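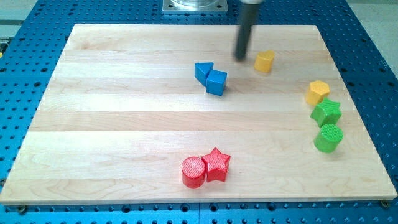
Progress Report No. 2: Good Practice Rules for Tabletop Robot Work
To: Furkmont Fund, Program Office
From: Miyuki Takagi, Gelwood Robotics Laboratory
Date: June 8, 2023

1. Status of the work

In this period we finished the second draft of the rules and started to use them in our own laboratory. The draft now has three parts: preparing the table, running the robot, and keeping the records. The first two parts are complete. The third part is still short, and I explain the reason in section 3.

The rules were tried in 236 runs with small wooden blocks. Every run was done by two people, one at the controls and one with the checklist. We stopped a run when a rule could not be followed as it was written, and the wording was corrected the same day.

2. Main changes from the first draft

Rule 4 (work surface). The first draft said only that the surface must be "stable." Two readers understood this word in different ways. The rule now says that a board must be bolted to the table, and that the bolts are checked by hand before the first run of the day.

Rule 7 (placing of objects). We ask that blocks may touch each other at the start of a run. In the first draft they had to stand apart, but our partner Briter wrote to us that this makes the task too easy and the results look better than they should. We agree with this comment. The start position must be written down before the robot moves.

Rule 9 (hands). No hands over the board while the arm has power. This rule is the same as before, but we moved it to the top of the checklist, as new staff did not always read to the end.

Rule 12 (speed). The limit near the board stays at 200 millimeters per second. Raju, who did the outside review, asked for a lower limit when a new program is used for the first time. We have not decided yet — we would like to have more runs before we put a second number in the text.

3. Difficulties

The part about records is late. Gelwood and Briter keep their run logs in different forms, and a rule which fits both is not easy to write. We had one meeting about it and will have another. I also underestimated the time for translation of the checklist. It took some 3 weeks, and the Japanese version still needs a second reading.

4. Budget

Spending is within the plan. We ask permission to move the unused travel money to the translation item. The total does not change.

5. Next steps

In July we will send the full draft to Briter for trial at their site, together with the checklist in both languages. The decision on Rule 12 will be included, with the run logs attached. Please let me know if the Fund wishes to receive the logs in full or only the summary table.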